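**Thread: Are we at the point where a machine can do the packing bench?**
Board: Hovport Automation > Shop floor and home

**muvside_mike4000**
We pack small mixed goods into clear bags. Rigid boxes are solved, in my view. Bags are the open question. Has anyone run a two-arm cell on thin film for a full shift?

**torque_spec**
Ran one for a month. 266 bags attempted, 165 closed without a person stepping in. The misses were nearly all at the opening step. Film clings to itself and the jaws take both layers.

**greyrail**
That is a jaw problem. Fit a suction cup on one side and the numbers change. I wouldn't judge the whole field by parallel jaws.

**torque_spec**
Tried suction. It wrinkles the film and loses seal on every crease. Better on new bags, worse on anything that has been handled.

**lintfilter**
Same story at home. My Nishad unit moves cups and folded towels all day. Give it a bread bag and it stalls.

**greyrail**
Towels don't need a good estimate of shape. Bags do, and clear ones give the depth sensor almost nothing. Fix the sensing first, then talk about the hands.

**muvside_mike4000**
Our goods aren't friendly either. Pet toys, mostly: balls, feathers, plastic rings.

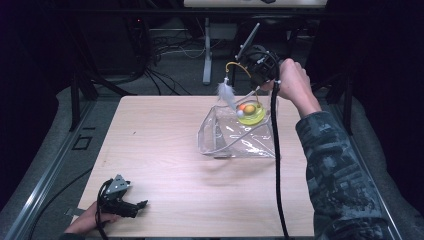
*Last edited by muvside_mike4000, March, 16:52*

Hand-held grippers, clear bag, toy with a ball in it, feather hanging off the upper gripper. A person is doing all the thinking in that setup, so treat it as the upper limit for the jaws.

**torque_spec**
Agreed on the upper limit. I'd still worry about the feather. Anything that light moves when the arm moves.

**greyrail**
Disagree. The crinkled film is the harder item. A feather can be off by a centimetre and still go in the bag.

**lintfilter**
Sostetow sells a bag opener that uses an air jet. Would that take the opening step away from the arms?

**torque_spec**
Yes, if your bags come on a roll. Loose ones, no.

**muvside_mike4000**
Ours are loose. I'll price the roll stock and post the cycle times.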